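Stullarura Technical Institute
Automation Planning and Procurement
Unit 6 Handout: Budgeting for a Bench-Scale Robot Cell

Revised 15/08/2020

Reading before class: the Unit 5 handout on written requirements, and the blank budget worksheet in the course folder. Bring a printed copy of the worksheet. It will be filled in during the second hour and collected.

1. Scope of this unit

Unit 5 dealt with deciding what a cell must do. Unit 6 deals with what it will cost to buy, install and keep. The unit is limited to bench-scale equipment: small arms, light payloads, and work that fits on a table. Palletizing, welding and anything requiring a poured foundation are covered in Unit 9.

Students who have prepared capital requests at work will find the forms familiar. The difference lies in how much of a robot budget falls outside the robot. A quotation for an arm is a quotation for one line of the worksheet, and a request built from that line alone will have to be reopened.

2. The budget lines

The worksheet groups costs under five headings. Every heading must be completed, even where the entry is zero, and a zero must be initialed.

Arm and controller. Enter the quoted price, freight, and any duty. Record whether the controller, teach pendant and software license are included. Suppliers differ on this point and the quotation does not always say.

End-of-arm equipment. Grippers, fingers, camera modules, brackets and adapter plates. Spare fingers are entered here and not under maintenance.

Bench and site. Table, pedestal or mounting post, power, network, lighting, guarding if the risk assessment calls for it, and floor space at the internal rate.

Cables and connections. Entered separately at this institute. Cable sets were formerly folded into the arm price, and three requests in a row came back for additional funds as a result.

People. Installation labor, training days, and the hours of the staff member who will own the cell. Training days are counted for every operator, including the second shift.

3. Worked case: the Cerkent bench

The Cerkent bench is used throughout the remaining units. The requirement is a small-parts station that picks light pieces from a table and places them one on another or in a tray. The planning figures are as follows.

Planned running hours per month: 224
Trial placements required before acceptance: 400
Trial placements per session: 100
Service contract, months: 12
Spares allowance, dollars per month: 300

Two suppliers responded to the April request. Tijani quoted a single arm with its own gripper and a fixed-price installation. Hemov quoted a lower price for the arm, with the gripper, cable set and installation each listed as options. On the front page of the two quotations Hemov is the less expensive. Once the options needed to meet the requirement are carried into the worksheet, the order is reversed.

Students should work the comparison themselves before the discussion. The spares allowance comes to 3,600 dollars over the service contract and applies to both suppliers. The acceptance trial takes four sessions in either case, but only Tijani includes a technician on site for them.

4. Timing of payments

A purchase order for a cell should be divided into at least three payments: on order, on delivery, and on acceptance. The final payment must be large enough to matter to the supplier. The institute withholds one quarter of the order value until the acceptance trial has been signed.

Delivery is a separate event from acceptance and must be dated separately. Equipment that has arrived in its cases has been delivered. It has not been installed, and the service contract should not begin to run. Read the supplier's terms closely here. Hemov starts its contract on the shipping date unless the buyer asks in writing for another.

Allow for storage of the shipping cases. Warranty returns are often refused without the original packing, and the cases take up floor space which somebody must pay for. Enter this under bench and site.

5. Trial tasks and acceptance

An acceptance trial should use a task that is cheap to set up, easy to judge, and close enough to production work to be informative. Stacking one block on another meets these conditions for a small-parts cell. It exercises the gripper, the reach of the arm and the accuracy of placement, and the materials cost almost nothing.

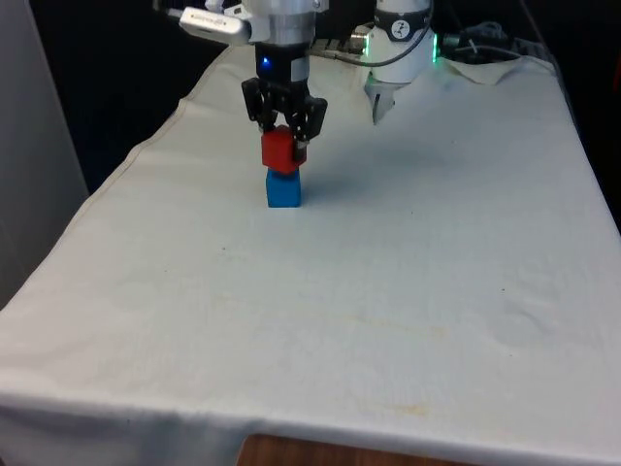
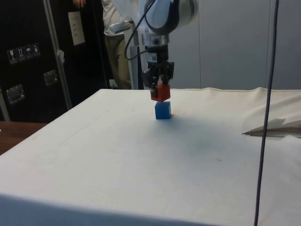
Acceptance terms for a placement trial must state what counts as a completed placement, and must do so before the order is signed. Wording such as "places parts accurately" cannot be enforced. A usable clause names the two parts, the permitted offset between them, and the condition that the upper part remain in position after the gripper has opened and withdrawn. The last condition is the one most often left out. In both views above, the red cube is still between the gripper fingers, and neither could be entered as a completed placement under such a clause. In the second there is also a slight tilt to the red cube and a very small gap over the blue one, so a clause that spoke only of the upper part being "brought to" the lower would invite argument. The cables deserve a note as well: the long one hanging in the right foreground of the second view passes in front of the table, and a run of that kind should appear on the site drawing, with its length and support entered under cables and connections.

6. Assignment

Complete the budget worksheet for the Cerkent bench, once for each supplier. Attach a one-page memorandum recommending one of them to a department head who has not seen the quotations. The memorandum must give the total over the service contract, the payment schedule, and a draft acceptance clause of no more than five sentences.

Worksheets with blank lines will be returned ungraded. Late work is accepted for one week with the usual deduction.

Unit 7 takes up maintenance agreements and the cost of downtime. Keep a copy of your Unit 6 worksheet, as the same figures carry forward.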